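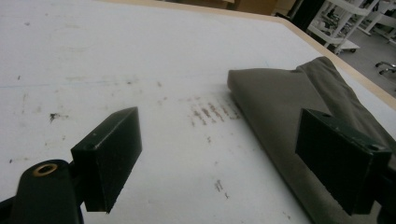 White table, brown marks near the middle.

Wednesday, January
Notebook entry, spoiler desk and release tracker

Started at 8:40. Main job today was getting the Tretside season two page into shape before the trailer goes up, and clearing the backlog in the rumor sheet.

The rumor sheet stands at 1,367 rows. Of those, 46 have no source link at all, only a note like "forum" or "seen on set." I moved those to a separate tab and turned off their feed to the front page. If anyone has the original links, put them in column F and move the row back yourself. Please don't paste screenshots into the cell, it breaks the export.

Tretside: the casting item we ran before the holidays needs a correction. We had the new lead down as playing the harbor pilot. The network's own release says the harbor pilot's brother. I changed the body text and added the correction line at the bottom, but the headline still has the old wording because the headline field is locked once a story has been syndicated. Asked for it to be unlocked at 10:15. No answer by lunch.

The episode count is also wrong on two older posts. One says ten, one says twelve. The release gives no number, so I took both out.
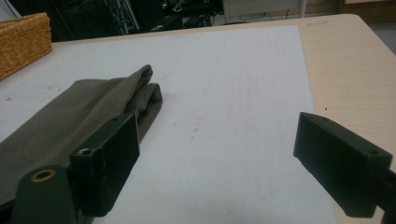
Galbraith is simpler. The movie has a new date and the same director, and the only open question is whether the mid-credits scene from the test screening is still in. We have two accounts of that scene and they disagree on who opens the door. I wrote it up as two accounts and left it there. Marked as a major spoiler, folded by default.

On folding — the spoiler fold still fails on phones if the paragraph has a link in the first line. Same bug as in the fall. Tested it on four old posts and it failed on three. The fourth has the link in the second sentence, and it folds fine. Until it gets fixed, keep links out of the first line. I've put this at the top of the style notes as well.

Trimmed the Galbraith summary to under 500 words. It was running long mostly from repeating the plot of the first film. Cut that down to a single paragraph and linked the old review.

Lilora: comic adaptation, animated, still no broadcaster. Three sites ran the same concept art this morning. It is the art from the collected edition, page after the dedication, with the logo cropped off. I checked it against our copy. Not running it. If it comes in again through the tip form, reply with the standard note and close.

Prevumberg: nothing new on the recasting. The agent's statement is being quoted in two versions, one with "for now" at the end and one without. I could only find the longer one in print, so use that if you have to quote it. The set photos are the same batch as last month.

Left to do:

1. Tretside headline, once unlocked. Check the syndicated copies after, they don't always update.

2. Go through the 46 unsourced rows. Anything older than a year can be dropped.

3. Ask for the phone fold fix again, with the four test posts listed. 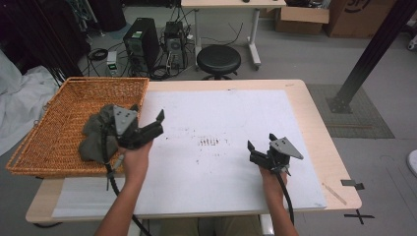
4. Lilora tag page. It has two spellings of the writer's name and they need to be merged. Back up the tag list first.

5. Prevumberg timeline — add the recasting entry, dated by month only.

Stopped at 5:20. Trailer still not up when I left.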